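Chapter 5
What the Label Promises: Textiles and the Claims Made for Them

Last updated: February

Most people meet textile science on a small sewn-in tag or on the front of a package. A towel is "extra absorbent." A sheet has a thread count of 1000. A shirt "breathes." This chapter is about how to read statements like these, and the short version is that you should start by doubting them.
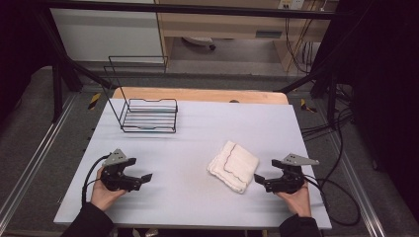
The doubt needs to be the useful kind. A claim on a label can be true and still tell you nothing. It can also be measured in a way that makes the product look good and leaves out everything you wanted to know. So for each claim we will ask what was measured, how it was measured, and what it was compared with. If a claim cannot survive those questions, set it aside until somebody offers better evidence.

Take absorbency first. Terry cloth has loops of yarn standing up from a flat base, and the loops give water more surface to cling to. That much is well understood. But "absorbent" covers at least two different things. One is how much water the cloth can hold in the end. The other is how fast it takes the water up. A thick towel may hold a great deal and still push water around on your skin for the first few seconds, especially if it was treated with a softener at the mill. A thin one may take up water quickly and then be soaked through. When a package says "more absorbent," ask which of the two it means, and more absorbent than what. Very often the comparison is with an older product from the same company, and the older product is never named.

Weight is a better guide, though it gets oversold too. Towel makers often give weight in grams per square meter. Suppose the Bravidex company sells one towel at 305 grams per square meter and another that is a good deal heavier. The heavier towel has more cotton in it, and you would expect it to hold more water. It will also take longer to dry on the rack, a fact you will have a hard time finding on the package. In a damp bathroom the lighter towel may be the better buy, whatever the price tags suggest.

Thread count deserves even less trust. It is supposed to be the number of lengthwise and crosswise threads in a square inch of fabric. There is a limit to how many threads of ordinary thickness will fit into that inch. Sellers have gotten past the limit by counting every strand in a twisted yarn as a separate thread. A sheet made this way can be sold as 1000 thread count and feel heavy and stiff next to one with a much lower number. The figure may follow some counting rule or other. What it says about how well you will sleep is another matter.

Then there are the place names. Shoppers in the town of Grernley will pay extra for "Jumuncombe cotton," and many are sure they can feel the difference. Maybe they can. Fiber length does affect how smooth and strong a yarn is, and some growing regions do produce longer fibers. But a place name on a label does not tell you the fiber length, or how much of the cloth came from that place, or what was done to it afterward in the finishing plant. We return to this in the Escobedo mill case later in the chapter, where two batches of cloth from the same bales ended up under very different labels.

You may object that all this is a lot of fuss over household linen. The habits carry over, though. The same loose words turn up in claims about carpets, bandages, and raincoats, where a wrong choice costs more. Linen is a cheap place to practice.

Before going on, look through a closet at home and write down every claim you find on a tag. Keep the list. By the end of section 5 you should be able to mark which claims could be tested and describe a test for each. Expect a fair number of blanks.

Related chapters
Fibers, Yarns, and Weaves
Dyes and Finishes
Washing, Shrinking, and Wear
Reading a Care Label
Case Study: The Escobedo Mill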